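Ollgate Community Orchard
Frequently Asked Questions: Adopting and Caring for a Fruit Tree

Last updated September 2026

The answers on this page apply to all members who have adopted, or wish to adopt, a tree at the Ollgate or Lamberg sites. Members should read them together with the tree care agreement, which takes precedence where the two differ.

Adoption

How many trees are available?
The orchard maintains 70 trees across both sites. Of these, 57 are apples and the remainder are pears, plums and quinces. Trees that are not adopted are looked after by the orchard itself.

Who may adopt a tree?
Any adult resident of the district may apply. Schools and registered clubs may also apply and must name one adult as the responsible member. Each household is limited to one tree unless there is no waiting list.

How long does an adoption last?
An adoption runs for one calendar year and begins in January. It may be renewed without a new application if the member has met the terms of the agreement.

May I choose the variety?
Applicants may state a preference on the form. Preferences are considered in the order in which applications are received. The Maris plum and the Vasiliauskas apple, both raised locally, are the most frequently requested, and applicants for these should list a second choice.

Pruning

When should my tree be pruned?
Apples, pears and quinces are pruned during dormancy, after leaf fall and before the buds swell. Plums are pruned only in summer and in dry weather, as winter cuts expose them to silver leaf disease.

May I prune the tree myself?
Members who have attended a pruning class may remove dead, broken or crossing wood. Removal of any main limb requires written approval. Members who have not attended a class may ask for their tree to be added to the orchard's pruning list.

How much may be removed in one year?
No more than a quarter of the living canopy should be taken in a single season. Heavier pruning of a neglected tree is spread over several winters. A tree cut too hard tends to produce upright, leafy shoots and little fruit.

What should I do with the prunings?
Healthy wood may be left at the chipping area beside the Lamberg gate. Wood showing canker or silver leaf must be bagged and handed to site staff. It must not be chipped or composted.

Watering, Feeding and Mulch

Does an established tree need watering?
Usually not. Trees planted within the last three years should be given a deep watering once a week in dry spells. Watering cans are kept at both sites, and hoses may not be left running unattended.

What may I use as a mulch?
Garden compost, leaf mold and wood chips are all permitted. Keep mulch clear of the trunk. Fresh manure, dyed bark and plastic sheeting are not permitted.

May I use sprays?
No. Both sites are managed without synthetic pesticides. If you find signs of pests or disease, report them through the members' page and give the number on the tree's tag.

Harvest

Who owns the fruit?
The adopting member may take up to half of the crop. The balance goes to the shared harvest, which supplies the community pressing and the Lamberg food pantry.

How will I know when the fruit is ripe?
Lift the fruit gently in the palm and give it a slight twist. If it parts easily from the spur, it may be picked. Late apples and most pears finish ripening in storage.

What happens if I cannot collect my share?
Members are notified when picking opens and have 14 days to collect. Fruit left after that date is added to the shared harvest.

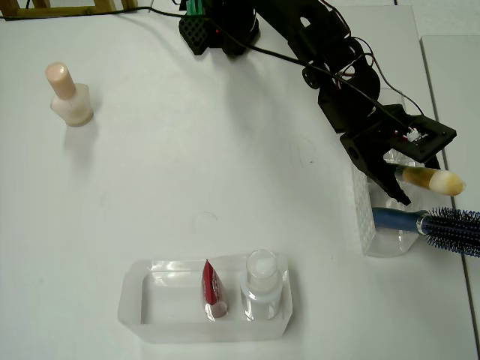
Category: Membership and Fees

How do I pay?
Fees are paid through the members' page when an adoption is confirmed. Payment by check is accepted at the Ollgate office. Fees are not refunded after the start of the adoption year, except where a tree is lost.

What if my tree dies?
The member will be offered another tree if one is available, or a refund for the unused part of the year. Members are not charged for losses caused by weather, disease or animals.

May I transfer my adoption to someone else?
Adoptions may not be sold or transferred. A member who moves away should notify the office so that the tree can be offered to the next person on the waiting list. There are currently 11 households on the list.

Where do I send a question that is not answered here?
Please use the contact form on the members' page and select "Tree care" or "Membership" as the subject.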